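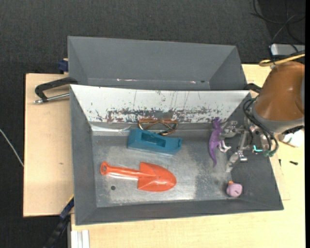
Lorraine Treloar wrote under the first version of this post that the paint inside a steel bin should be left alone until it reaches bare metal, and that repainting before that point is a waste of a working day. Our office does not fully share that view, and we would be grateful for further opinions before we commit funds.

Interior paint wear on sheet-metal storage bins: touch up, strip, or leave?

Posted by Hesmont Stores Office
Friday, November 22, 2024

The Hesmont Stores Office maintains the shared equipment store for several departments. A large part of the stock is kept in open-topped sheet-metal bins, most of which have been in service for nine years. The outsides have held up well. The insides have not. Paint has chipped from the lower portions of the walls, where items are dropped in and dragged out, and on the worst examples there are dark gray and brownish-red patches among the scrapes. We are not certain whether the brownish-red material is rust or an old primer coat.

The bins are used for hand tools, fittings, packaged spares and similar items. No food or drinking-water equipment is kept in them. The room is heated during working hours, although it can become damp in July, when the ventilation is reduced for building maintenance.

We request advice on the following matters. First, how may we distinguish rust from primer without sending a sample away? Second, is it acceptable to touch up the worn areas only, or must the whole interior be stripped and repainted? Third, is there any merit in leaving the paint as it is and fitting a liner? We have received a quotation from Mapplebeck for powder coating, but the price is difficult to justify for containers that will be scraped again within weeks of their return.

We should add that the bins cannot all be withdrawn at once. The store has no spare capacity, and the work would have to be done in small groups.

Mapplebeck was asked whether a lower price could be offered for interiors only. The answer was that the cost lies mainly in preparation and transport, so the saving would be slight.

Vomgate Maintenance Desk

We have dealt with the same matter at Vomgate over a number of years and can offer the procedure we now follow.

On the first point, begin with a plain white cloth, slightly dampened. Wipe the brownish-red area firmly. Loose rust will normally leave an orange or brown stain on the cloth, and the surface will feel rough under the finger of a glove. Primer will usually feel smooth, will have a definite edge where it meets the topcoat, and will leave little or nothing behind. Neither sign is conclusive on its own. Some old primers turn chalky with age and will mark a cloth, and a thin, tight layer of rust may not. Where doubt remains, a few light strokes with a fine abrasive will generally settle it. Rust gives way to pitted or darkened steel, while primer gives way to clean metal.

Before any abrasive is used, however, the age of the paint must be considered. Old industrial coatings may contain lead, and red or orange primers deserve particular caution. If the bins were bought secondhand, or if the original supplier cannot confirm the coating, have the paint tested before you sand, scrape or wire-brush it. Do not rely on color. Nine years in your service does not tell you when the bins were made.

On the second point, local touch-up is perfectly acceptable for storage use. Our written procedure is as follows.

Empty the bin and remove dust with a vacuum cleaner fitted with a suitable filter. Avoid compressed air, which spreads the dust through the room.

Wash the interior with a mild detergent and water, rinse, and dry it thoroughly. Pay attention to seams and corners, where water is held. Oil residue is the most common cause of poor adhesion in our experience, so a final wipe with a degreaser approved by your safety office is advisable.

Remove loose paint with a hand scraper. Paint that is firmly attached should be left in place, with its edges sanded down until the step can no longer be felt.

Remove all loose rust. If the steel is sound beneath, proceed directly to a metal primer. If the steel is galvanized, use a primer that the manufacturer states is suitable for zinc, and do not sand through the zinc layer.

Apply primer to bare areas the same day they are cleaned. Bare steel left overnight in a damp room can begin to rust again, even when nothing is visible.

Finish with two thin coats of enamel and allow the full curing time stated on the can. A surface that is dry to the touch is not fully hard. Most of our early failures came from returning bins to service the following morning.

We do not attempt to match the original color exactly. Our interiors are finished in a light shade so that small parts can be seen against them, and a difference between old and new paint has never been the subject of a complaint.

Powder coating is a good finish and is tougher than brushed enamel, but we agree that it is hard to defend here. A powder-coated bin will also chip if steel tools are thrown into it.

Lorraine Treloar

I stand by my original remark, with one correction. I should have said that paint may be left until it reaches bare metal if the bin is kept indoors and dry. A damp July changes the position, and the office had not mentioned it when I first wrote.

My objection is to the habit of repainting on a schedule. At my former workplace every container was painted annually, whether it needed it or not. The layers built up until they came away in sheets, and the flakes ended up among the stock. A worn floor of plain metal did less harm to the contents than thick paint did.

On liners, I would say yes, but choose them carefully. Ribbed rubber matting can be cut to fit the floor of a bin and takes most of the impact. It should be lifted out and the floor beneath checked now and again. Moisture trapped under a mat that is never moved will do more damage than the tools would have done. Avoid carpet and foam, both of which hold water and grit. Avoid glue as well. A mat that has been glued down cannot be inspected.

If the bins have drain holes in the floor, cut the mat to leave them clear.

I have no view on powder coating. I have never had the money for it.

Proltideo user

just spray them. we did ours with Proltideo in the parking lot, one can each, looked fine. didn't bother with primer. some of it came off later but you can just do it again

Hesmont Stores Office

We thank all who replied. The cloth test was carried out on a small group of bins this week. Most left no stain, but two of those checked left a clear orange mark along the lower wall, and these have been set aside. The supplier has been asked for the coating specification. No abrasive work will begin until that has been received or a test has been completed.

The office has decided against powder coating for the present. Bins with sound paint will be cleaned and fitted with loose matting. Those with confirmed rust will be touched up by hand under the Vomgate procedure, in small groups. A sum of $500 has been set aside for primer, enamel and matting, with the remainder of the budget held over until the results can be reviewed.

With regard to spraying in the parking lot, our site rules do not permit it, and we would ask other readers to consult their own rules on solvent use and ventilation before adopting that method.

One further matter remains open. The matting we have been offered is sold in rolls of up to 50 feet, and the seller cannot say whether it is resistant to light machine oil. If any reader has used ribbed matting under oily parts for an extended period, we would be pleased to hear whether it softened or swelled.

Vomgate Maintenance Desk

Ask the seller for nitrile matting by name. Natural rubber swells in contact with mineral oil and will curl at the edges in time. Nitrile costs more but has given us no difficulty under oily fittings. Wipe it with detergent when the bin is emptied, and dry both sides before it goes back in.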